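Handout 5: Collecting Demonstrations for the Sorting Task
Course notes, R. Greenberg, Matville
Revised November 2024

These notes cover the data you will submit for the second assignment. The policy is trained by imitation only, so it learns what your episodes contain, including your hesitations.

1. The task

All episodes are recorded in the Nivdale simulator, in the conveyor layout. The two-armed robot faces three roller conveyors that cross one another, with a pink bin at the head of the one on the right. One episode covers one object, picked up from the rollers and placed in the bin. Each group records 105 episodes. Together with the 305 kept from February, these make up the training pool.

In the approach phase the fingers are open and straddle the object before any closing command is sent. The small yellow cylinder on the main conveyor is between the fingers of the right gripper.

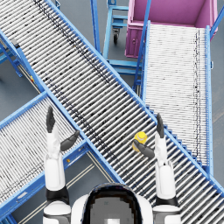
2. Phase labels

Every step of an episode carries one of four labels: approach, grasp, carry, release. Labels are assigned during replay, by hand. The boundary between grasp and carry is the first step at which the object is clear of the rollers. Barrett Halvorsen's labeling script (in the Drako folder) proposes a boundary from the finger positions. It is often a few steps early – check it.

An episode may run up to 600 steps. Longer ones are rejected on upload.

3. The idle arm

Only one arm handles the object. The other is still recorded, and its joint values go into the same action vector. Keep it still and the gripper open. Drift in the idle arm is learned as readily as anything else.

With the yellow-capped bottle held just above the diagonal conveyor by the right gripper, the left one stays open and empty over the lower-left conveyor.
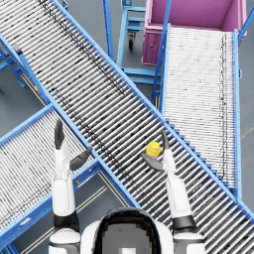
4. Failed episodes

Do not delete failures. Mark them with outcome 0 and leave the phase labels as far as they go. A dropped object that is picked up again within the same episode counts as a success, with a second approach label from the drop onward. Failures are left out of the imitation loss but are used in the evaluation exercise in week 9.

5. Submission

One archive per group, episodes numbered from 001, label file at the top level. Reading before the next session: Peñalver notes, section on action vectors.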